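I've been living with Skenance for most of February now, and I wanted to give it a proper write-up because so many of you asked after my last post! If you missed it, Skenance is a method (with a very friendly code release, bless them) for training manipulation policies from wrist-camera video alone, with no overhead camera to calibrate. The paper is by Marisol Mbeki and Joni Ruotsalainen, and it's one of the nicer reads I've had this winter.

Setup took me an evening and a pot of tea. The sample set has 2,124 demonstrations, and I trained first on 800 of them, then added 43 of my own on soft things, which is where my old pipeline always went to pieces. Grasping improved a lot. Placing improved less, and I'd have liked a longer section on failures, but the authors do own up to it in the appendix. My one real grumble is the config file, which has 27 settings and explains maybe half.

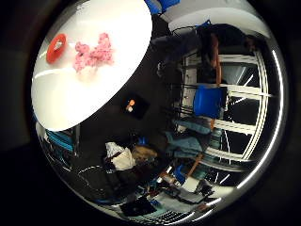
Does it need the fisheye view straightened out before training?
Skenance takes the round picture as it comes, and in my runs undistorting it first made the results a touch worse.

I'd happily recommend it to any small lab, and I'm trying the Nokeck gripper with it next.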